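Home Projects Reports Archive Contact
Filed under: Student Work / Term Projects / Food & Habits

What 300 Lunch Receipts Taught Me (and What They Didn't)

So my term project was about lunch. Specifically, whether people on our campus eat differently when they pay with the Drastau meal card than when they pay with their own money. I got the idea standing in line at the Kravchuk cafeteria with a tray of fries and a second dessert I would never have bought with cash, and I thought, okay, that's a project!

I started in November by putting a shoebox next to the exit and asking people to drop their receipts in it. That was the whole method at first. By the end of the first week I had a lot of receipts, two gum wrappers and somebody's bus ticket. I kept going until I had 738, and then I had to throw out a bunch. Some had faded so badly I couldn't read the total, and some were duplicates (the register prints two copies if you ask for a cup of water, don't ask me why). I ended up with 614 I could read. Of those, 300 were meal card and the rest were cash or bank card, so the two piles were close enough in size to compare.

Typing them in took forever. I used Prunent, the free spreadsheet thing the library has, and I gave every item a category: main, side, drink, sweet. Soup was a nightmare. Is soup a main? I went with main if there was bread on the same receipt and side if there wasn't, and I stuck to that even when it felt silly.

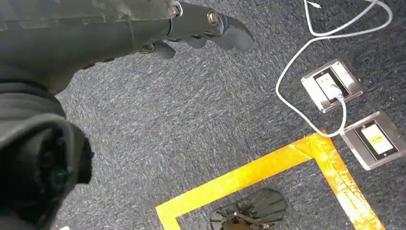
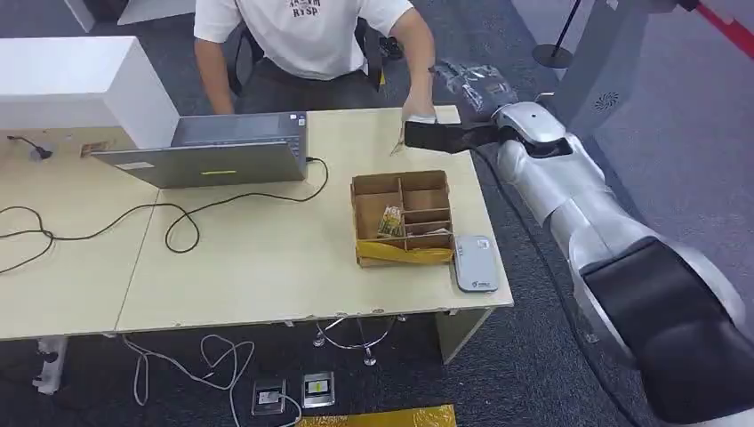
The sweet category is where it got fun. Meal card people bought dessert a lot more often, and they also bought more drinks in bottles, when the tap is free and right there. Cash people bought more soup. My guess is that the card feels like money you already spent, so you may as well have the brownie. I can't prove that from receipts, though. Maybe people with cards just have longer breaks, or maybe they live on campus and lunch is their big meal.

I did try to get at this with a short survey on Venduvex and got 356 answers, which made me very happy until I read them. I'd asked "Do you think about price when you choose lunch?" and nearly everybody said yes. Of course they did! It's a bad question. If I did it over, I'd ask what they ate yesterday and what it cost, and see who could remember the price.

Other stuff I would change: start earlier in the fall, get a box with a lid, and write down the time of day. The receipts have it printed at the bottom and I didn't type it in, so now I'd have to go through the whole pile again to see if late lunches are bigger. I still have them in a bag under my bed, and I might do it over break.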